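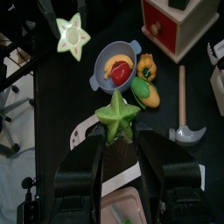

The Soup at Ogunleye's

By Friday the restaurant had been open 10 days and had served one dish.

Dénes Csonka ate there because he had to. He was staying with his sister in Caltlow while the damp was got out of his own place in Ustthorpe, and his sister had gone back to work, which left him with his niece, who was three and had opinions about lunch.

"Sit," she said. He sat. The chair came up to his shins.

"Is there a menu?"

"Soup."

The pot was a light blue-gray thing with two small handles, and it had a banana and an apple in it. Dénes had inspected restaurants for 19 years before his knees gave out, and he had once closed a hotel kitchen over a ladle. He looked into the pot for some time.

"What kind of soup is it?"

"Hot."

"And the pepper?" There was a yellow one lying beside the pot, next to a corn cob still partly in its husk.

"The pepper is waiting."

He had known kitchens that ran on less of a system. He asked who Ogunleye was, this being the name on the toy cash register, and learned that Ogunleye was the boss, that Ogunleye was asleep, and that Ogunleye was a duck. He asked whether the duck had a food handling certificate. The chef gave him the look he used to get from head waiters.

"You want star?" she said.

The star fruit was a sore point. There was a whole one, lime green and ridged, and there was a slice of one, flat, with a bit of pink on each of its five points. Dénes had noticed on Monday's visit – or what he thought of as Monday's, since the restaurant kept its own week – that the slice had not come from the whole. The whole one was whole. He had turned it over to make sure. Somewhere there had been another star fruit, and someone had got to it first.

"Where's the rest of this?" he asked, pointing at the slice.

"Pokum ate it."

"Who's Pokum?"

"He comes at night."

Dénes wrote this down. He had no form for it, so he used the back of a gas bill. Evidence of night visitor, he put, partial to fruit. Under that he put, soup contains banana, and underlined it, and felt better than he had since the knees.

The soup was served without the pot being tipped. She went through the motion over his cupped hands, and blew on it for him, and stood back to watch. He drank. It seemed rude to mention the temperature.

"Well?" said the chef.

In 19 years he had never told a cook anything to her face. You wrote it up, you mailed it, and you were two towns over by the time it was opened.

"Could use salt," said Dénes.

She thought about that. She picked up the corn and shook it, hard, over the banana and the apple, for a good deal longer than any cook of his acquaintance would have dared. Then she held out her hand for the gas bill, drew a large wobbly circle over everything he had written, and gave it back.

"What's this?"

"You pay," she said. "Then you wash up."

He took off his watch and asked where she kept the sink.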